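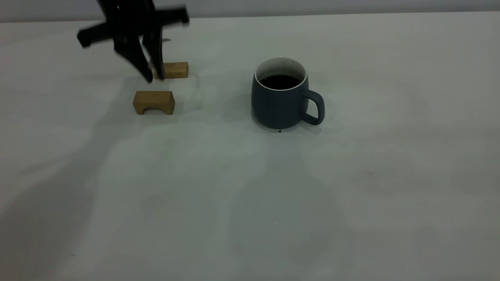
The Setora interchangeable needle set, and why I finally stock it

By Malou Skov, April
14 comments | 37 shares

I held out on selling interchangeable circulars for years. I had a set once where the cables popped off the tips halfway round a sleeve, and if you have ever chased live stitches down the side of a sofa cushion you'll understand why I went back to fixed needles and sulked. Then Ingvar Bundgaard (he teaches the Fair Isle class in Menstead) lent me his Setora set over a long weekend and I didn't want to give it back!

So now they're in the shop. You get 7 pairs of tips, from a US 4 up to a US 10, and 3 cables that make up to 24, 32 and 40 inches once the tips are on. There are end caps too, so you can park a project and steal the tips for something else, which I do constantly and then can't remember which size I was using. Write it down. I never do.

The tips are birch with a smooth finish and a medium point. I'm a tight knitter and I like them for plain worsted, but if you do a lot of lace you may want something sharper. The join is the part I was fussy about. It screws in, you tighten it with the little key, and I've had a cardigan body on mine since the middle of winter without a single loose connection. Do use the key. Finger tight will hold for a row or two and then you'll be cross with me.

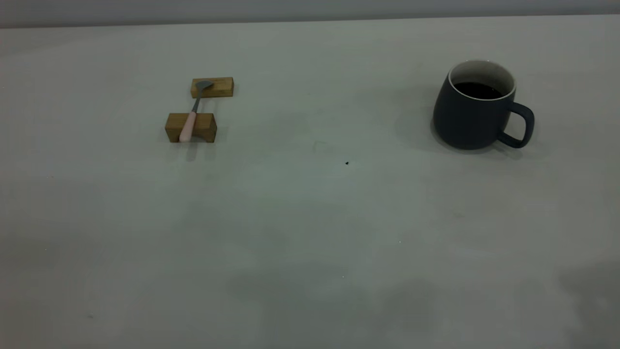

The cables have a bit of curl when they come out of the case, and a minute in hot water sorts that out (dry them properly before you put the tips back on). They're on the stiff side for magic loop. I manage a hat crown with the longest one, but Villads Egilsson, who makes far more socks than I do, tried it and went straight back to his double points.

Now the case. It's gray felt with a snap, it looks lovely, and the pockets are too shallow. I've put a rubber band around mine. There is a deeper zippered one from Gudbridge that fits the whole lot plus a tape measure, and I keep a few of those behind the counter, so just ask.

The set is $100. Spare cables are $11 each, any length, and I can order single pairs of tips if you snap one or the dog gets it. Smaller sizes than a 4 are sold separately and take longer to come in.

If you'd like to try before you buy, my own set lives in the basket by the register with a swatch already on the 7s. Knit a few rows, add a stripe if you're in the mood, and please leave the stitch marker where it is!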